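Tile grout in a rented flat – who should pay?

kikuchi_d
Hello everyone. My name is Daichi, I moved to Grevside in January. The floor in my apartment is tiled, and in the corner by the window the grout is coming out in small pieces. The agency, Gramero, wrote to me that it is "tenant wear" and they want 82 for the repair. I have lived here only 2 months. Is this normal?

old_Thibodeaux
Normal for Gramero, yes. Did you sign a condition list when you got the keys? If the grout is not on the list, they will say that it was fine.

kikuchi_d
I signed a list, but it has only one line for the floor: "tiles, good". Grout is not mentioned. 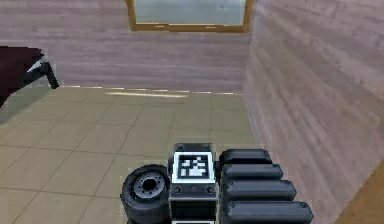
I also asked my neighbor downstairs, and she told me that her floor had the same problem before she moved in. So I think the mortar under the tiles is old in the whole building.

KanakoS
I disagree a little with Thibodeaux. "Tiles, good" says nothing about the grout, so the list does not help them very much either. Write to them by letter, not by phone, and ask for the date of the last floor repair. I did this in my old place and they dropped the bill after a week.

binus_tom
Or just pay it. 82 is less than your time costs. I argued with an agency over a sink once and it took the whole summer.

KanakoS
Today it is 82, and when he moves out it is the full floor. My cousin was asked for 794 at the end of her contract – for a kitchen floor!

old_Thibodeaux
Kanako is right about the letter. I still think the list is a problem for him, but he should try. And please do not fill the gaps yourself before they answer.

kikuchi_d
Thank you all. I will send the letter tomorrow morning and write here when they reply.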